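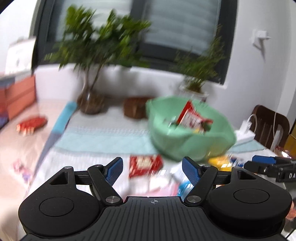

Small craft business is taught badly, mostly by people who have never had to price a gate. The usual story has a man or woman leave a salaried job, rent a shed, light a forge or set up a loom, and thirty years later a newspaper comes round. We hear from the one who lasted. Before you believe any of it, try pricing something dull. Take a quilted bedspread, pale, with a band of light aqua blue across it, and ask what it would cost if one person in a village workshop made it by hand and paid herself a wage for every hour. Then ask who would buy it. Most of the start-up guides on the reading list never get as far as the second question.

Session 7: The one-person workshop

Reading: Okoro, chapter 9. Sheehan's short reply is optional, but it is the better piece of writing.

What Okoro claims

Chidubem Okoro argues that makers fail through underpricing. They charge for materials, add a bit for time, and forget rent, tools, travel, broken work and the hours spent answering messages. His cure is a full hourly rate, worked out once a year and stuck to.

The arithmetic is fine. My doubt is about the word "fail". Several of his workshops closed because the owner's back gave out or a landlord sold up, and he files these under pricing as well. Watch for that when you read the case notes.

What Sheehan says back

Shayne Sheehan thinks the rate is set by the customer and that the maker's sums only tell you whether to carry on. I find this closer to the truth, though she leans hard on one firm, Tokarz, which made hinges and had a single large buyer for most of its life. One buyer is a job with extra paperwork.

Case: Brernimano

A pottery run by Clem Pryor. Figures as she gave them to us, unchecked:
Mugs sold in a normal week: 11
Weeks of trading before she took any pay: 100
Second income in the household: yes

The last line matters most and is missing from her own website. Ask it of every case you meet on this course. Somebody's wages or pension, or a house already paid for, is usually holding the thing up in the early years.

"Passion" as evidence

Please don't use it in essays. The people who closed had it too. If a source tells you that love of the work carried the owner through, look for the loan.

For next time

Bring a price for one handmade object, with your working. Include your own hours at a rate you would accept from an employer. Vicente Rivadeneira will take the seminar and has less patience than I do with rounding down.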